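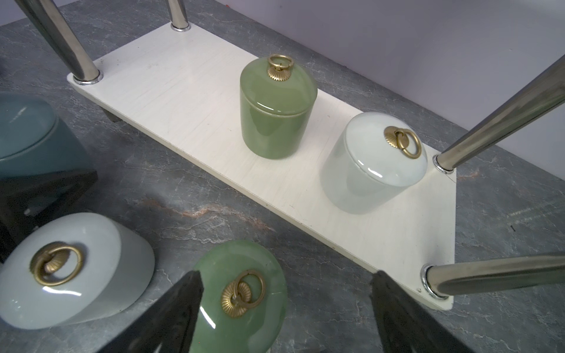

선반·보관 용기 갤러리

Bornen 작업실의 4월 정리분이다. 조리대 위 수납을 2단으로 나누고, 자주 여는 용기를 하단에 배치하는 구성을 기준으로 삼았다. 배치안은 Szymon Pawlak, 용기 선정은 Athina Mavromatis가 맡았다.

1. 흰색 선반판과 뚜껑 있는 도자기 용기
회색 대리석 상판 위에 흰색 선반판을 두었다. 표면은 무광이며 옅은 나뭇결무늬가 있다. 모서리는 약간 둥글고, 다리는 광택 있는 크롬 금속으로 판과 만나는 부분에 링 칼라가 있다.
판 위의 용기는 올리브그린과 옅은 청백색 유약의 원통형이다. 두 점 모두 뚜껑에 황동 고리 손잡이가 달려 있고, 받침은 부챗살 모양의 골이 진 형태다.

설치 메모
선반 길이는 600mm, 하단 유효 높이는 200mm로 잡았다. 뚜껑을 여는 동작까지 계산한 값이므로 키가 큰 용기는 상단으로 옮긴다. 고리 손잡이는 눕힌 상태로 보관한다. 대리석 면은 중성세제를 묻힌 천으로 닦고, 산성 세정제는 쓰지 않는다. 크롬 다리는 마른 천으로 마무리한다.

용기별 내용물 표기는 바닥면 라벨로 통일했다. 같은 규격의 선반을 Indville 쪽 조리대에도 설치할 예정이며, 상단 구성은 Margaritis 목록을 따른다.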